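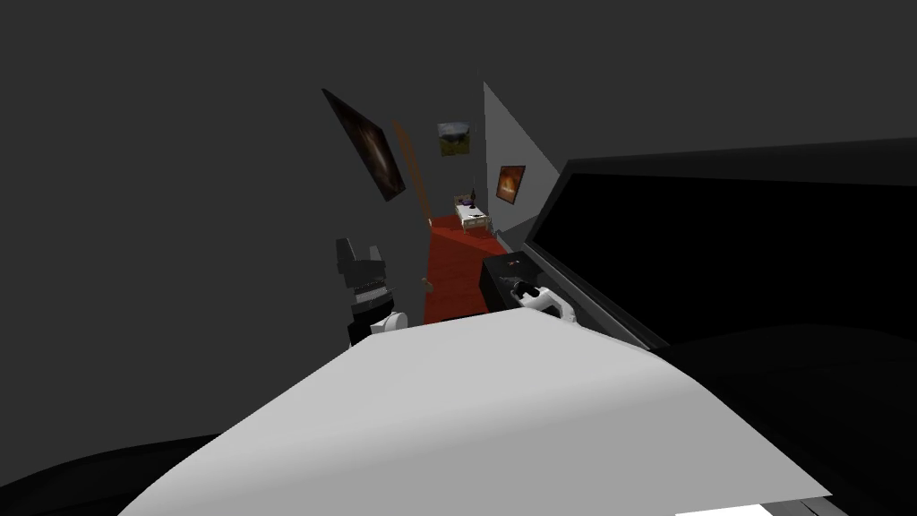 3.2 Setting up the two-arm cell in simulation

Before we let anyone touch the real arms, we set up the whole cell in the simulator, and this turned out to be the most rewarding part of the project. The simulated robot carries two grippers of different build, one dark and boxy, the other white with rounded fingers (Figure 3). We kept them different on purpose. The cell at Skirkwood has the same mix, and a setup routine that only works for a matched pair would have been of little use to the people there.

Setup follows a fixed order. First the base is placed and its pose is written to the cell file. Then each arm is driven to its home position, one after the other, and the joint offsets are read back and compared with the stored values. Only then do we load the tool data. Mirjam Pichler wrote the loader, and it is a lovely piece of work: it refuses to start if the mass or the tool center point of either gripper is missing, and it tells you which one. Before that we lost many hours to a left tool loaded on the right arm — a mistake that looks harmless until the first reach toward an object.

The view camera was the second big item. It moves with the robot, and its mounting angle is stored as three rotations. If the roll value is wrong, the horizon runs at a slant while all the joint readings stay perfectly normal. We therefore check roll against long straight edges in the room, such as the line where a wall meets the floor, and we do this before any grasp is tried. Fabian Kälin suggested using rooms with furniture and framed pictures for this step instead of a bare test hall, and we are very glad he did. A picture on a far wall gives you corners to work with, and a reddish floor running away from the robot is easy to pick out from dark grey walls.

Figure 3. Simulated passage with both grippers in view, the white one near a small black box. The view is steeply tilted.

Close work next to large objects needs its own check. With a gripper beside a bulky unit, the collision shapes matter far more than the visible surfaces. We ran 2801 reaches with the standard shapes and then repeated them with shapes grown by 3 mm. The larger shapes stopped the arm earlier but left the grasp poses reachable, so we kept them.

Looking after the cell takes little time once this is in place. Laiba Virk reloads the cell file each morning, homes both arms and runs a set of 40 short moves. If any joint ends outside its limit, the stored offsets are not overwritten; the old file is kept and the arm is homed again. The same list, with the same names for every step, is now used on the real cell.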